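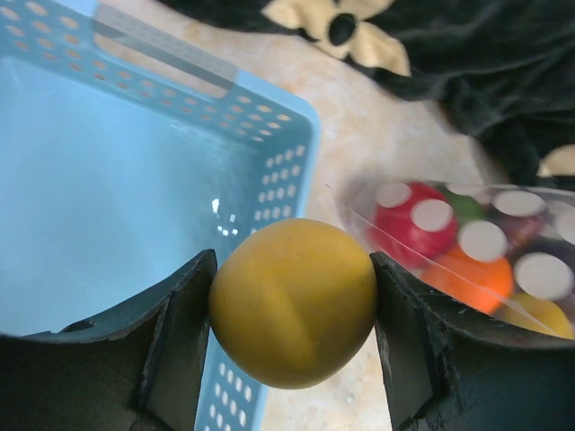

Search this site
Search
Gallery > Small Things, Sorted

Small Things, Sorted

Aicha Tazi, Sunday, September 6, 2020

347 views | 25 shares | 3 comments

This gallery covers the soft toys and baby things section of the Miltutdale household sort. The kitchen drawers and the hallway shelves went up in March and have their own pages. This one is shorter, with two pictures, and it deals with the basket, the balls and the cloths that go with them.

The basket is light blue plastic with holes in the walls. We used the same type for all the small play items because it is easy to rinse and you can tell what is in it from across a room. The handles are cut into the short ends. It is a shallow basket, so anything bigger than a ball ends up sitting on top, and for that reason the stuffed animals went into a Sunent bin with a lid.

The yellow ball is a plain mustard color with no print on it. Its surface has a faint crease across the middle and a small dark speck. Marks like that are no reason to throw a ball out. We set aside a ball only if it has split or if a piece could come off in a child's mouth.

Estrella Ledesma wrote the sorting list for this section. Her order is cloths first, then balls, then anything with batteries. Cloths take up the most room, and once they are folded the rest of the floor is easier to use. Driss Ramadan prefers to begin with the toys. Both ways are on the list now, and people can pick one.
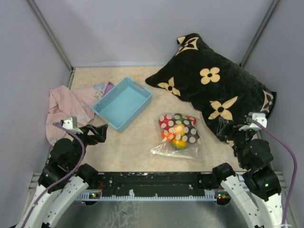

Six balls in their clear bag, with the blue basket and the pink cloth to the left.

The bag has balls in several colors: two with white polka dots, one of them red and the other dark, and then plain ones in red, yellow, orange and yellow-green. A clear bag is worth keeping for a set like this. You can check the colors without opening it, and it folds flat when the balls are in the basket.

The pink cloth at the back is bunched up and still needs folding. There are faint pastel figures printed near one edge. The smaller piece next to it is lilac and pale blue, also printed. Cloths of this size are folded in half twice and stacked with the folded side facing out. Larger ones are rolled.

Notes on this section

The full list for the house has 111 entries. Balls are entered as one set with the colors written beside it, and the basket has an entry of its own. If a ball is missing, write the color in the last column and leave the set where it is.

Labels for the baskets are from Ragab, the wide paper kind. They stick poorly to a wall with holes, so tie them to a handle with string. Hajar Metwally has the spare roll.

The next gallery will be bath items and towels.

Share this gallery
Share 25 | Save | Print

3 comments

Amr El Khatib
Do you wash the balls before they go in the basket or after? We have a similar set and the dotted ones always look dusty.

Aicha Tazi
Before. Warm water and a little dish soap, then leave them on a towel overnight. Wipe the basket too while you are at it.

Hajar Metwally
I have plenty of labels left if anyone needs them for the bath section. The string is in the same box.

Search galleries
Enter a word
Go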